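4. House rules for pick and drop work

Last changed Feb 2, 2023, by me, Dilwyn Rosser. If you're still on the October version, bin it, the drop heights were wrong.

I wrote these for our own Plaller arms with the Gestau fingers fitted. If you've got the Griffiths controller instead, the menus have other names but the rules are the same.

4.1 Before you start

1. Walk the floor line. Nobody stands inside it while the arm is live, me included.
2. Press the stop button, check the arm won't move, then reset it. Do this at the start of every shift, even if the last person swears they did it!
3. Set the speed to 30 per cent. You can go up later, once you've done a full batch with no faults.
4. Put the basket on its marks and give it a good shove. If it slides, sort out the mat first.

Note: fault 557 means the fingers didn't reach their open position. Don't just clear it and carry on (I know, I've done it too). Stop the arm and look for grit in the joints.

4.2 Letting go of the fruit

5. Bring the fingers over the middle of the basket and down below the rim before they open. I like to keep well away from the sides, as a wide-open finger needs more room than you'd think.
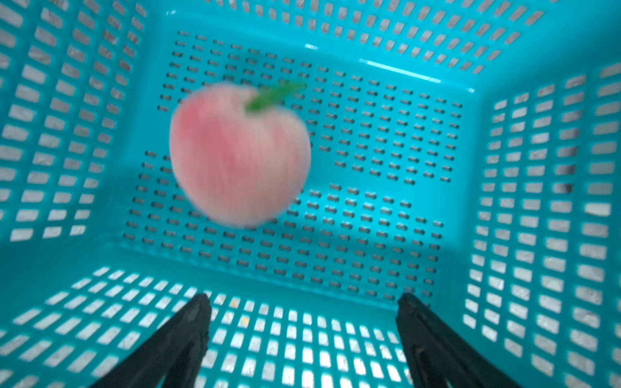 6. Open all the way, every time. A half-open grip saves you next to nothing and it's how you end up dragging fruit back out on the way up.
7. Wait for the open signal, then lift straight up. No sideways moves until the tips are clear of the rim.
8. Keep the drop short. Our limit is 20 cm onto a bare base, and less than that once there's fruit in the basket, so please teach a second release point for the upper layers.

Caution: never reach in to straighten a piece of fruit with the arm paused. Paused isn't stopped. Press the button, then reach.

4.3 When something goes wrong

9. After 3 missed grips in a row, stop and call whoever is down as cell lead.
10. Write it in the Gerberg log before you restart, with the fault number and what you changed. "Fiddled with it" doesn't count, and yes, I do read them.

Finger pad changes are in section 5.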